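2022년 9월 16일
로봇응용실습 중간보고 (고장 건 정리)
작성: 3조. 지도: Janka Mikuš 선생님

급하게 씀. 그래프는 최종본에 넣겠음.

## 1. 무슨 일이 있었나

물 따르기 과제 47회차에서 팔이 동작 중에 멈춤. 정확히는 손목을 기울이는 구간에서 보호정지가 걸렸고, 재시작하니까 그리퍼가 초기화 루틴을 돌면서 손가락을 벌림. 물통이 그대로 조리대로 떨어짐. 물 300 ml 넣어둔 상태였음. 다친 사람 없음. 멀티탭 쪽으로 물이 조금 흘러서 바로 전원 차단.

솔직히 물보다 멀티탭이 더 무서웠음. 그건 안전 항목에 따로 적음.

## 2. 원인 찾기

처음엔 조원 셋 다 힘 임계값 문제라고 생각함. 그래서 값을 올려봤는데 또 멈춤. 하루 날림.

그다음 로그를 다시 봄.

- 보호정지 직전 손목 관절 토크가 계단처럼 튐
- 튀는 시점이 매번 기울이기 명령이 두 번 들어간 직후
- 물 없이 돌릴 때는 같은 중복 명령이 있어도 안 멈춤 (그래서 늦게 발견됨)

중복 명령은 우리가 짠 Cornia 노드에서 나옴. 응답이 60 ms 안에 안 오면 같은 궤적을 다시 보내게 해놨는데, 앞의 궤적을 취소하지 않았음. 팔 입장에서는 목표가 갑자기 바뀐 셈. 물 무게까지 더해지니까 한계를 넘은 듯.

그리퍼가 열린 건 별개 문제. 재시작 스크립트 맨 윗줄에 homing이 들어 있었음. 지난 학기 코드 복사하면서 딸려온 것. 확인 안 한 우리 잘못 맞음.

## 3. 고친 것

1. 재전송 전에 이전 궤적 취소, 정지 확인 후 전송
2. 재전송은 최대 3회, 넘으면 대기 상태로
3. homing은 사람이 키를 눌러야만 실행됨
4. 힘 임계값은 원래대로 되돌림 (올려둔 채로 두면 안된다고 선생님이 지적)

멀티탭은 조리대 아래로 내릴려고 했는데 거기도 물 흐르면 똑같음. 벽 쪽 높은 곳에 고정하기로. 아직 못함.

## 4. 재시험

물 없이 먼저, 그다음 물 넣고. 물통 손잡이를 잡고 주둥이를 기울이는 동작만 반복하는 방식.

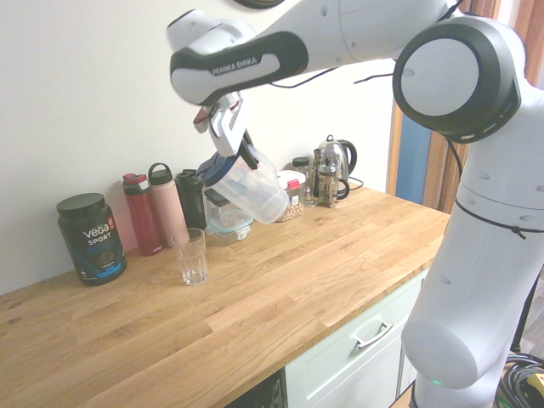
**정지 후 재시작할 때 물통을 계속 잡고 있게 하려면 무엇을 바꿔야 하나?**

재시작 스크립트에서 homing을 빼고, 그리퍼 상태를 먼저 읽은 다음 물체를 쥐고 있으면 현재 폭과 파지력을 유지하도록 함. 물통을 사람이 받친 뒤에만 수동으로 열 수 있음.

## 5. 남은 일

- 기울이는 속도별 토크 기록. 느린 쪽만 했음
- 비상정지 버튼 위치. 지금은 키보드 뒤라서 손이 한 번에 안감
- 중복 명령을 일부러 넣는 시험 코드 작성
- 선생님 질문: 네트워크 지연이 왜 생겼는지? 공유기 의심 중인데 근거 없음. 다음 주까지 패킷 캡처해서 부록에 첨부 예정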